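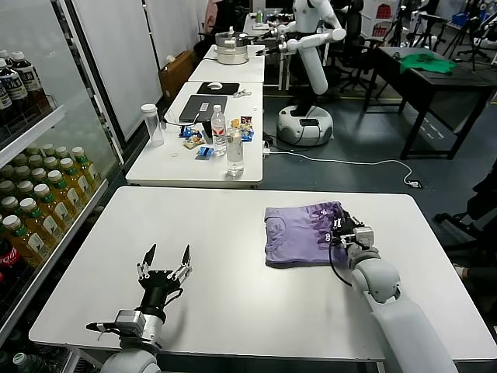
A lavender T-shirt, folded flat on a white table.

Burnon's Second Spring

Walk down Munro Street at five in the afternoon and you'll pass more open houses than coffee shops. Burnon, a mill town most buyers skipped over for years, is having a terrific run, and the fun part is who's buying. Young families, sure, but also plenty of people who grew up here, moved off for work and have come home with a down payment!

Agents in town closed 118 sales last year. For a place with just over 3,000 households, that's a busy market, and it hasn't gone wild. Prices are up 7 percent, a healthy climb, and sellers who price sensibly are still getting offers in the first couple of weeks.

Roland Sugden has sold houses here long enough to remember when the brick row homes near the river sat empty all winter. "I used to apologize for the stairs," he says. "Now people walk in and ask if the banister is original." (It usually is, and it usually needs sanding.)

Those row homes are the heart of the whole thing. They're narrow and tall, with deep back lots and kitchens that get gorgeous morning light, and a lot of them still have the old coal doors. Buyers priced out of Floltach, half an hour south, can get three bedrooms and a garden for what a one-bedroom condo costs down there. The train helps too, especially now that the early run is back.

Then there's the Priretti building, the old pasta plant by the bridge, where the first lofts went on sale in February. Ceilings are huge, the windows are the real steel ones, and the ground floor is set aside for shops. I toured a corner unit and didn't want to leave. Parking is tight, and the monthly fees run higher than you'd expect, so read the paperwork closely.

What should a buyer look at first? Sugden sends everyone up to the hill streets behind the library, where the lots are bigger and the basements are dry. Get the sewer line checked, he adds, and go see the place again after dark. The view over the river at night is pretty wonderful.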